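Brarngate workroom, the July sort-out

Finally got some pictures up. Sorry for the wait, it has been a week and then some. The workroom at Brarngate got its first proper sort-out in years, and the idea was simple enough: everything off the shelves, onto a table, into a bin. Color bins for the small stuff, shelves for the rest. Started Tuesday after lunch, went on longer than planned.

The white table first. Pink bin, painted blocks, odd switch.
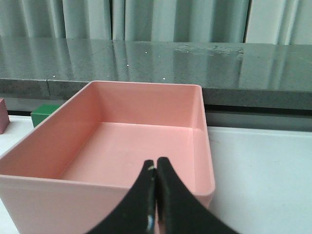
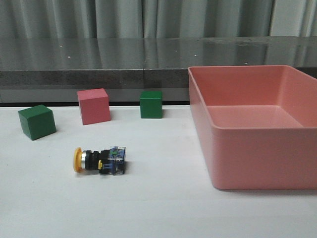

The bins

Pink is for toys and play parts. Blue for electrical, gray for "ask Kristaps". We had 15 bins to begin with, bought in one go from Cullusari, and the lids never turned up. Still waiting. If anyone has spare lids in the right size bring them along, any color, we're not fussy.

Wipe them out before filling. A damp cloth does it, no spray please, it leaves a smell and the kids' stuff goes in these.

The blocks

Wooden cubes, painted. Two dark green and a pink one on the table with the bin. They belong with the big set from the Reranthorpe playgroup, which came to us in three shopping bags and a hat box when the group moved. Lovely old things. Chipped ones go to Kristaps Petrauskas for a sand and a new coat, he has the green already mixed, the pink he is still arguing with.

Blocks go by set and not by color. I know, I know. We tried color and it was a mess by four o'clock.

The switch

Yellow cap, shiny silver ring, black body. A pushbutton, the sort you'd find on a machine panel. Not a toy so it goes in blue. Came in with a lot of bits from the old Ozoliņš workshop, along with cable ends, fuses, drawer knobs and a very heavy bell. Kristaps wants any switches kept together for the door-bell board he's building for the little ones — big buttons, loud noises, you get the idea. Please dont take them apart for the springs.

Labels

Masking tape and a marker for now. Printed ones later if the printer behaves. Write the shelf number first, then what's in it, then your initials. Shelf 7 is full, stop putting things on shelf 7.

The old inventory book stopped at item 2326 and we're carrying on from there, no point starting over. Small things like blocks get one number for the set. Number goes on the bag or the bin, never on the block itself, the ink soaks in.

Still to do

Jigsaws. Around 87 of them, in every kind of box, some with rubber bands round and some with nothing. Need someone patient and a big floor.
Button tins, all of them.
The top cupboard by the window, nobody has the key, have asked at the office.
Second coat on the chipped blocks once the first is dry.
Find the bin lids!!

More pictures when the shelves are done. If you took any on your phone send them over and I'll add them to teh page. Door is open from 10 most mornings, side entrance, mind the step.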